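Section 4: Washing and drying shirts and other woven garments

This section covers the Shirt programme on the Kalari washer-dryer. Read section 3 (Loading and detergent) first if you have not used the machine before. Programmes for knitwear and bedding are in sections 5 and 6.

4.1 Before you load

1. Read the care label on every garment. If the label shows a crossed-out tub, do not wash the garment in this machine.
2. Empty all pockets, including breast pockets. Pens left in a breast pocket are the most common cause of stained drums.
3. Remove collar stays and cufflinks.
4. Undo all buttons, including those on the cuffs and the small ones under the collar points.
5. Turn dark and striped shirts inside out. Leave white shirts the right way out.
6. Treat marks on the collar and cuffs with a little liquid detergent. Leave it on for 15 minutes and do not let it dry.

Note: Shirts with a printed or glued badge should be washed in a net bag. One small bag is supplied with the machine. Larger bags can be ordered from Londilico under the accessories heading at the back of this guide.

Caution: Do not put garments in the drum if they have been cleaned with white spirit, dry-cleaning fluid or any other flammable liquid. Rinse them by hand in plenty of water and hang them outdoors first.

4.2 Sorting

Sort by colour, then by weight of cloth. A heavy work shirt and a thin summer shirt will not dry at the same rate, and the thin one will come out over-dried and hard to iron.

Wash new dark shirts separately the first 2 times. Navy, black and deep red can lose dye in the first few washes even when the label says colourfast. If you are unsure, wet an inside seam, press a white cloth on it and look for colour.

Striped shirts with both dark and white threads should go in with the darks at 30 °C. If the white stripe turns grey over time, lower the amount of detergent and switch on Extra Rinse. Too much powder is more often to blame than dye.

4.3 Starting the programme

1. Load the shirts one at a time and loosely. The drum should be no more than half full.
2. Close the door until it clicks.
3. Turn the dial to Shirts.
4. Press Temp until the figure you want is shown. The machine starts at 40 °C and remembers your last choice.
5. Press Spin to change the spin speed. Use the lowest setting for linen.
6. To go straight on to drying, press Dry. The drying light comes on and the display shows the total time.
7. Press and hold Start until the lock symbol appears.

With Dry selected, the longest possible running time is 228 minutes. The display may jump up or down during the first few minutes while the machine weighs the load. It may jump again near the end of drying.

Note: You can add a forgotten item while the plus symbol is lit. Press Start, wait for the lock to release, add the item and press Start again.

4.4 Taking shirts out

Take shirts out as soon as the end tone sounds. If they are left in a warm drum, creases set in and you may need steam to remove them.

1. Open the door fully and let the steam clear.
2. Lift out one shirt at a time. Do not pull on a sleeve to free a tangle – turn the drum by hand until the garment comes loose.
3. Hold the shirt by the shoulders and shake it twice.
4. Lay it on a clean, flat surface and smooth the collar, then the front, then the sleeves.
5. Fasten the top button and hang the shirt, or fold it while it is still slightly warm.

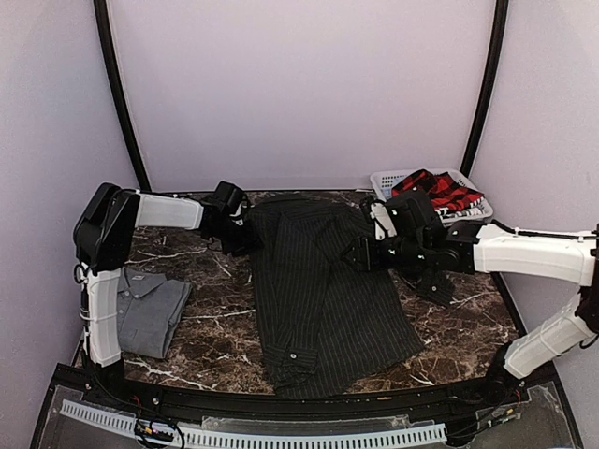 Siebe Vermeulen wrote in to say that step 5 did not suit his linen shirts: "Folded warm, they kept a hard line across the chest. I hang them overnight now and fold them in the morning, and the line has gone."

We agree for linen and for linen blends. Hang them until fully cool. Cotton and polyester mixes can be folded warm as described.

Caution: Metal buttons and zips can be hot at the end of the drying stage. Let them cool before you touch them or put them against bare skin.

4.5 If the result is not right

Shirts are still damp at the seams. The load was too large or the fabrics were mixed. Take out the dry items and run Timed Dry for the rest.

Shirts are badly creased. Reduce the load and lower the spin speed. Check that Anti-Crease is switched on in the settings menu (see section 8.2).

White streaks on dark cloth. This is undissolved powder. Run a rinse with no detergent, and use liquid for dark loads in future. Riet Van Loon suggests brushing the streaks off dry before rinsing, which also works on heavy cotton.

Collar points have curled. Stays were left in, or the shirt was dried on High. Press the collar from the points inwards with a warm iron.

Grey fluff on the cloth. Clean the lint filter as shown in section 7. Do this after every drying cycle, even if there is little to remove.

Display shows F2. Water is not draining. Switch off at the wall, check that the hose behind the machine is not bent, and clean the pump filter. If F2 comes back, contact De Haan or the Nadlow service desk. Have the serial number ready – it is on the label inside the door.

Warning: Never force the door. It stays locked while there is water above the lower edge of the drum or while the drum is too hot. If the power has failed, use the emergency release behind the lower flap, and only after you have drained the machine as described in section 7.4.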